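April 1, 2022

Script lock on episode 5 slipped again. The channel sent its notes at noon, and the only structural one was that the hospital reveal in Clasmont has to move from the end of act three to the end of act two. That leaves act three with the lawyer subplot and a dinner, eighteen minutes of screen time with no turn in it. Lilla Halász proposed pulling the brother's return forward from episode 6. I costed it. It adds one guest day and one night exterior, and removes the second courtroom day, so the net is close to zero if Fodor still holds the courthouse for us on the original dates. Email sent, no answer by six.

Read the revised attic pages in the afternoon. Three scenes now play there instead of one, all daylight, all with the mother and the tenant. The dialogue has been cut by a third and is better for it. The word "inheritance" still occurs four times in a page and a half. Marked two for deletion.
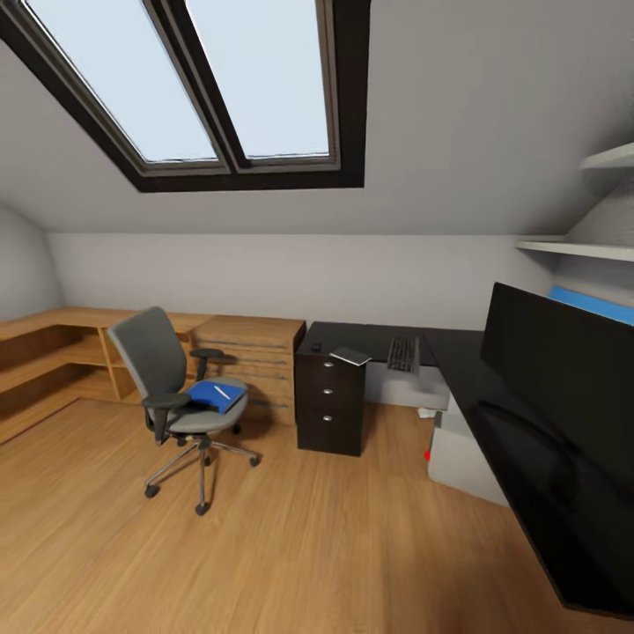
Attic, skylight side.

Casting next. Caroline Simiyu has read for the tenant twice and the channel wants a third reading with the lead. Her second tape was 40 seconds shorter than the first on the same sides, with no lines dropped. She took the pauses out of the phone call and kept the one before the name. I sent both tapes to Wimley with the timings and no comment. They want someone with a serial behind her, on the argument that a weekly audience needs a known face in the first block. The last two leads they picked that way did nothing for the opening numbers. I didn't put that in the email.

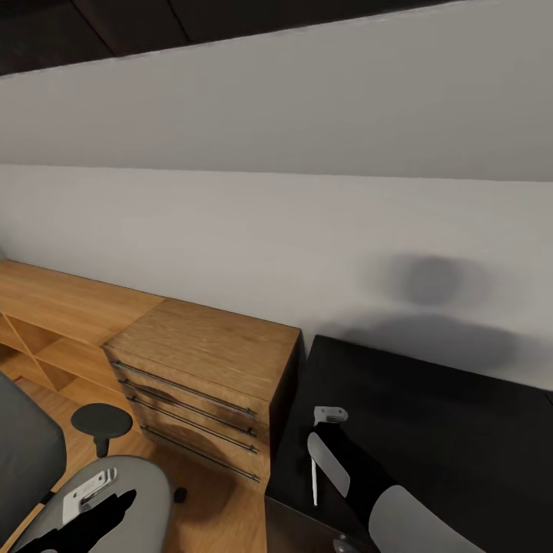 Wardrobe has a continuity problem between episodes 3 and 4. The green coat is established on the train, then the lead arrives at the house in the blue one, and the two scenes are meant to be ten minutes apart in story time. Options are a line of dialogue, a reshoot of the arrival, or a grade on the coat. The grade was tested on a 400-frame section and the collar shimmers when she turns. Reshoot is half a day. I've put it on the pickup list with the car insert and the letter.

Sound is fine through episode 2. Episode 1 final mix came back from Sesden with the title music 3 dB lower, as asked, and the dialogue under it now reads on small speakers. Played it on the phone and on the old television in the office. Approved. 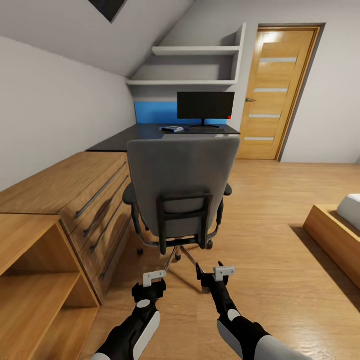
The trailer is a separate matter. The current cut runs 40 seconds and gives away the wedding. Marketing likes it for that reason. Lilla wants the wedding out and the train in. I would keep one shot of the wedding, the empty chairs, and lose the voiceover, which explains what the pictures already show. New cut requested with both endings.

Tomorrow: Fodor by phone before nine, act three outline with Lilla, Caroline's third reading at two. Find out who has the signed location form for the train.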